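Week 6 of the robotics project. Our team is Kiros Tufa, Parveen Ghumman and me, and the arm is still named Kumsa.

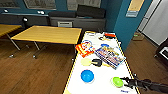

The task for the class: clear a table of mixed objects one at a time, without a person touching anything. Bowls, boxes, flat stuff, small stuff. Each team gets 28 tries on demo day.

---

2/ Bowls are going better than I expected. Kumsa takes them by the rim now. Before, it went for the middle and pushed them around the table.

---

3/ Flat things are still bad. The fingers close above them or scrape the table. Parveen wants to slide them to the edge first and grab them there - we haven't coded that yet.

---

4/ Numbers for people who asked. We have 1,000 recorded grasps so far. The plan says 3,000 by the end of April. Kiros does most of the driving and I do the labeling, which is slow.

---

5/ Last full practice run was 17 good picks out of 28. Four of the misses were the same box. It's light and it tips when the fingers touch one side first.

---

6/ Gaétan Boychuk's team is doing the same task with suction. They're ahead of us on boxes and behind on bowls.

---

7/ To do before the next session: slow down the last part of the approach, fix the wrist angle for boxes, relabel the bad batch from Tuesday's folder - the one I named "final2".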